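What I've learnt from reading old death notices

I have a new hobby and I can't stop talking about it, so you lot are getting it too. Since November I've been reading the family announcements from the old Drilent paper, evening after evening, with a pot of tea and a magnifier, and I love it. Yes, they're death notices. They are also the best short stories I've read in years!

It started with my great-aunt, Rosalie Hofstetter. All I had was her name on the back of a wedding photograph and my mum's vague memory that she "did something with hats". I wanted to know when she died and where she was buried, and I thought it would take me an evening. Then I found her notice, nine lines long, and in those lines were a husband I'd never heard of, a stepson in Suvero, a chapel choir, and the words "late of Riedl's". Riedl's! The big draper's on the corner of the market square, where she ran the millinery counter for seventeen years. So Mum was right about the hats.

After that I was hooked. I wanted the husband's notice, then his sister's, then the choir's tribute to its old organist, which names half the street.

How I search

The local history group has put scans of the paper into an online index called Flelura. It's free, it's slow, and the search box hates apostrophes, but I've grown very fond of it. There are 2,046 notices in it so far and they add more whenever a box of bound volumes gets scanned.

Surnames are the obvious way in, but I've had far more luck with streets. People moved house less than I expected, and if you search for a road name you get the neighbours as well, and the neighbours are the ones who turn up in each other's notices as "dear friend" and "devoted companion". I also try the spelling wrong on purpose. I've found us as Hofsteter, Hoffstetter and, my favourite, Hopstetter (I've signed two birthday cards that way now).

Then I read the thank-you notices, which usually ran a week or two after the funeral. Don't skip these! The first notice is often quite stiff, with the same phrases again and again, but the thank-you is where the family loosens up. One thanks "Ward 4, the milkman, and Mrs Next Door for the soup". I'd give a great deal to know about that soup.

The phrases

You start to pick up the code after a while. "Suddenly" and "after a long illness, bravely borne" are plain enough. "Peacefully, at home" makes me glad every time. "Reunited with" followed by a first name sends me straight back to the index to find out who that was. And now and then there's one that breaks the mould completely, like the retired signalman whose children wrote only his name, his dates and "He was very good company." I copied that one into the front of my notebook.

My notebook, by the way, is a mess. I began with neat columns for name, age, street, chapel and undertaker, and by the third page there were arrows everywhere. I've since moved to index cards, one per person, with the source on the back, and I'd tell anyone starting out to go straight to cards. You can lay them out on the floor and shuffle them until a family appears. Mine spread from the hearth to the sofa last weekend and we all had to walk round the edge of the room.

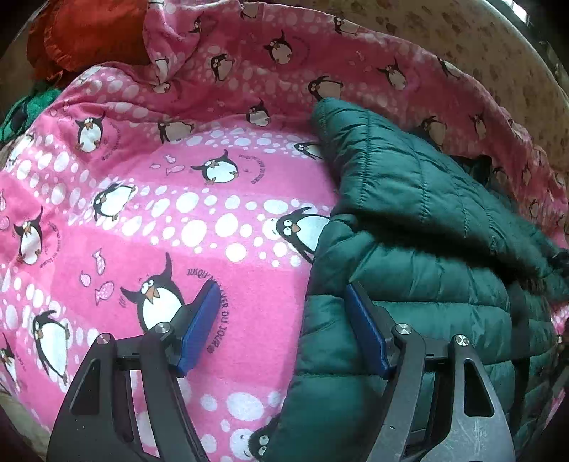 Writing one for Rosalie

So here's my project for the winter. Those nine lines were paid for by the line, and they were written by somebody who was grieving and in a hurry, and I'd like her to have a longer one. Nothing grand, a page or so for the family, with the hats in it.

I've got more than I hoped for already. The chapel's anniversary booklet has her down as a contralto. A cousin on the stepson's side in Suvero answered my letter within the week (a proper letter, with a stamp!) and told me she kept bees, badly, and gave everybody the same honey cake at Christmas whether they liked it or not. He enclosed the recipe. It takes nearly a whole jar and it is very, very sweet. I've made it twice.

What I still don't have is anything before Riedl's. She was 59 when she died and I can account for her from the day she took the job, but her girlhood is a blank apart from a baptism entry and that's in handwriting I can't make head or tail of. If anyone reading this had family in Drilent, or had a hat from that counter sitting in a box in the loft, please leave me a comment. I would be over the moon with even a label.

Next on my list is the husband's side, starting with the sister who went to sea as a stewardess and, going by her notice, came home with a parrot. The parrot is named among the mourners. I've ordered the page from the record office and they say it'll be ready to collect after ten tomorrow morning, so I'll be on the early bus.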